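Section 4: Showing the arm to visitors

Open days are the best fun you can have with the Rultton arm, and the sorting demo is the one people remember. Children love it, and so do their grandparents! Please read section 3 (safe distances) before you let anyone into the room.

4.1 Before the doors open

1. Cover the table with the plain white cloth and smooth out the worst of the folds. A few wrinkles do no harm.
2. Set the basket near the front edge, long side facing your visitors, so that everyone can see into it.
3. Switch on the arm and wait for it to reach its rest position.
4. Open Skotance on the laptop and load the program called Open Day Short.
5. Run the whole demo twice with the room empty. One full round takes some 60 seconds at the visitor speed.

Note: Fitanora baskets come in two depths. Use the shallow one. With the deep one you will need to change the drop height in Skotance first (see 6.2).

CAUTION: Keep the stop button within reach of the person running the demo at all times. Do not hand it to a visitor, however nicely they ask.

4.2 Running the demo

1. Ask visitors to stand behind the floor tape. Groups of 8 work well – with more than that, the ones at the back miss all the good bits.
2. Put the red cube, the green ball and the blue cube on the cloth between the arm and the basket. Leave a hand's width between them.
3. Step back behind the tape yourself.
4. Invite someone to choose which object goes first, then pick that colour on the Skotance screen.
5. Press Start. The arm works through the objects one at a time and goes back to rest after the last.

The ball is the real crowd-pleaser. It is round and shiny, and you can feel the whole room hoping the fingers will hold on to it. Save it for late in the round if you can!

Blue cube in the basket and green ball in the grip; all three objects on the cloth:
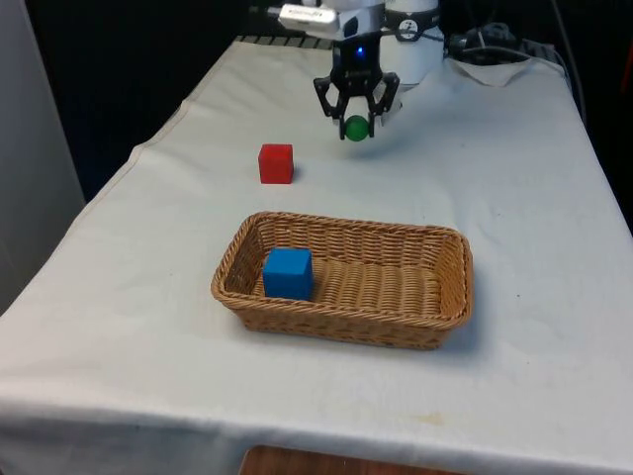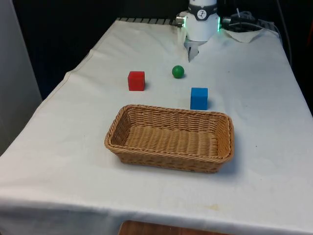 4.3 Between groups

1. Press Pause and wait until the arm has stopped completely.
2. Take everything out of the basket and lay the objects out again as in 4.2.
3. Wipe the ball with a dry cloth. Sticky fingers get everywhere by the afternoon.
4. Press Resume.

Note: If the arm misses an object, let it finish the round. Visitors are very forgiving, and a miss often starts the best questions of the day.

CAUTION: Never reach over the table while the program is running, even to rescue a rolling ball.

Spare cubes and balls can be ordered from Michiels in sets of 4.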